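July 31, 2022. Spoilers for the first half of the season, and only small ones for the rest.

# Zostau, the complete first season (Dodell box set)

I bought this set with some doubt. I had seen the first episodes of *Zostau* when they were broadcast, always late in the evening and always with something else to do, and I remembered a slow series with much rain and a man who did not like to speak. My wife remembered it as the series where everybody is standing in corridors. We were both right, but I have now watched all 15 episodes in order, with the telephone in another room, and I would like to correct my opinion in public.

For those who do not know it: Zostau is the name of a shipping company, and the series is the story of how this company falls apart during one winter. The harbor town is called Busum. The main person is Benmoussa, a customs inspector who is sent there to check some papers, and who should go home after two days. He does not go home. In the first episode he finds a mistake in a cargo list, a very small one, and he asks the clerk about it in a polite way. The clerk answers too quickly. All the rest of the season comes from this answer.

## The writing

What I admire most is how patient the writers are with information. In many crime series a person enters the room and explains what has happened, and then another person repeats it in case we were in the kitchen. In *Zostau* you must listen. The name of the ship which becomes so important in the ninth episode is spoken in the second one, during a conversation about lunch. I went back to check and it is really there, said with a mouth full of bread.

The dialogue is also funny, a thing I had forgotten completely. The humor is dry and it belongs mostly to the clerk, who treats the criminal investigation as a disturbance of his filing system. When Benmoussa asks him if he has ever been threatened, he replies that he was once threatened with a promotion. I laughed so loudly that I had to go back and play the next line again.

There are weaker places. The story about the daughter who wants to study abroad is introduced with care, and then it disappears for four episodes, and when it comes back the daughter has a different opinion about everything. I think a scene was cut. The lawyer is also not a complete person. He arrives, he says something cold, he closes his briefcase. The actor does his best with the briefcase.

## The episodes you will remember

If you want to know whether this series is for you, do not judge it from the first episode. Watch until the end of the fourth. It plays almost entirely in the company canteen during a power failure, and everybody who has a reason to lie is sitting at one table. The music is absent. The lamps come back only for the last shot, and by then we know who has changed chairs in the dark. It is a simple idea and I was nearly holding my breath. 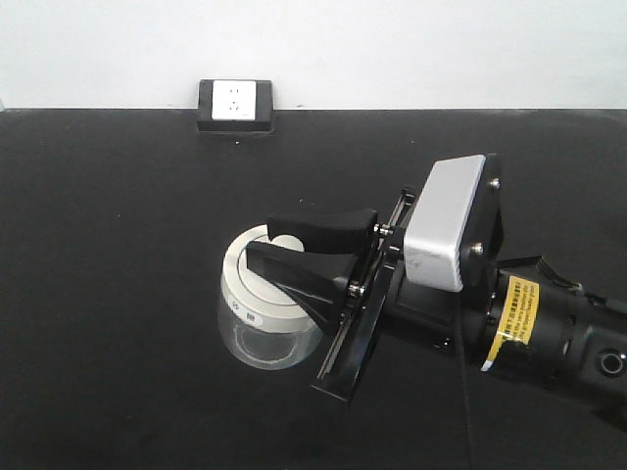 Euan Kinnear does not agree with me about the fourth episode, and he left a long comment below my short note on it last week. In his opinion the canteen is a trick: the episode is so well made that it damages its neighbors, and the three which come after it feel like furniture being moved. He would have put it in the second half, when we know the people better and the lie costs more. He also says that Benmoussa behaves stupidly in it, because a man so careful would never sit with his back to the door.

I have thought about this. On the chair I must give him the point, I did not notice it and now I cannot stop noticing it. On the position of the episode I stay with my opinion. The series needs a strong promise early, otherwise too many viewers leave, and the next episodes are quiet because the people are ashamed of what they said in the dark. I like quiet episodes. The fifth has a scene where two sisters fold bed sheets and do not mention the fire, and for me this is as good as anything with a gun.

The others that stayed with me:

- The seventh, for the funeral where the wrong people cry.
- The ninth, which is the only one told from the side of the ship's crew. Some will find it too different. The captain speaks perhaps ten sentences, and each of them is a small disaster.
- The twelfth, because Benmoussa finally loses his patience, and he does it with a vending machine.

The final episode is 98 minutes long and I was afraid of it. Long final episodes often mean that the writers could not choose. This one has a reason to be long, as the first hour is only the hearing, played nearly without interruption, and you need to be tired together with the witnesses to understand why one of them gives up. After the hearing there is still the ferry. I will say nothing about the ferry, except that you should not pause during it.

## The acting

The actor who plays Benmoussa has a difficult task. His character listens, and listening is not easy to show. He does it with his hands. When he believes somebody, he puts the pen down. When he does not, he goes on holding it but stops writing. I found this out somewhere in the sixth episode, and after that I looked at the pen more than at the face, which maybe was not the intention.

The clerk I have mentioned already. The director of the company is played with a great deal of charm, and it was a wise decision, because for half of the season I wanted him to be innocent. The younger brother is less convincing. He shouts from his first appearance and so he has nowhere to go later. In the original language it is perhaps better, I must depend on the subtitles for the finer points, and shouting is always the same in subtitles. 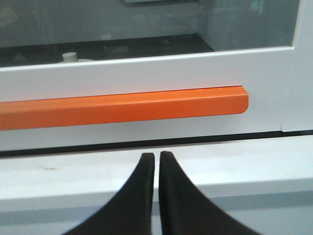 The camera work is modest, and it took me some time to see how good it is. The rooms in Busum are small and they are filmed as small rooms. When three persons are in an office, one of them is always partly hidden by another, and usually the hidden one is the one you should be watching. Outside there is only gray, different sorts of gray, and in the early episodes this made me a little sleepy. From the eighth on there is snow and the whole series seems to wake up.

## The box itself

Now to the product, since this is a review of the set and some readers want to know only this. Dodell has made it as a limited edition of 2,000 copies, with a number printed inside the cover. The box is solid and stands well on a shelf. The discs are held rather too strongly, and I am each time worried that I will break one when I take it out. Press on the middle with your thumb and lift with the other hand, then it goes.

The picture is clean. The dark scenes in the canteen were a muddy soup when I saw them on television, and on these discs you can follow who is moving. This alone justified the purchase for me. The sound is good also, with one complaint: the menu music is much louder than the episodes and it starts without warning. If you watch late and other people sleep, turn the volume down before you put in the disc.

The subtitles are well translated and I found few mistakes. In the tenth episode one line stays on the screen much too long, through a complete change of place, so that it looks as if a seagull is asking for a lawyer. They are not too small, and they stand on a light shadow that makes them readable on the snow.

About the extras I am less happy. There is an audio commentary for the first and the last episode, and the first is excellent: the writers talk about what they took out and why, and they are not polite about their own work. The last one is mostly silence and compliments. The documentary about the filming consists of people in warm jackets who say that it was cold. The booklet has a map of the harbor, a thing I wanted during the entire season and found only at the end, because it was under the last disc tray. Look there first.

## Should you buy it?

If you have already seen the series and liked it, yes, for the picture quality and for the first commentary. If you have never seen it, borrow it from somebody or wait for a simpler edition, and come back to the box when you know that you want to live with these people for longer. It is not cheap, and the series asks for your full attention, so it is a poor choice for ironing or cooking. I tried ironing with the third episode and had to start it again.

For those who like to watch in large portions, I would recommend a maximum of two episodes per evening. We tried more one night and the corridors began to be mixed in my head. The tenth and eleventh should be seen together, as the break between them is rather cruel.

The second season is announced for September. I do not know who of the cast will return, and after the ferry I am not certain who could. When it is here I will write about it, and I will keep an eye on which chair Benmoussa takes.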